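31 March 2023, bench 2, gripper comparison cont.

Florko fingers on both arms today, Privar set back in the drawer. Same task as before: lift the lever, seat a capsule, close. Controller gains unchanged from run 18. Overhead camera recalibrated before starting, wrist cameras left alone.

Closing force at 19 N slips on the lever. Hosoda wants 22 tried, I would sooner change the pad.
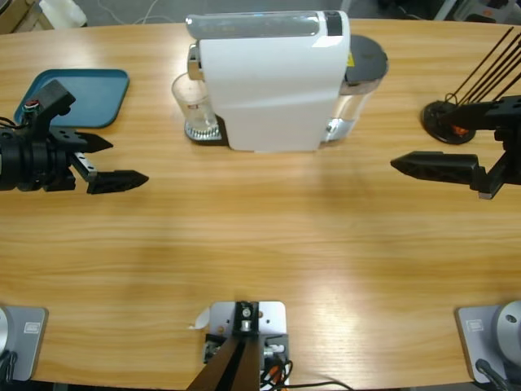
Wrist camera exposure is still the weak point. Overhead view has the same trouble in one spot, a bright patch on the tabletop right of center, plus glare on the white casing of the coffee machine. Depth drops out on the clear tank. Matte sheet to order in April. Log is 108, Millet controller next.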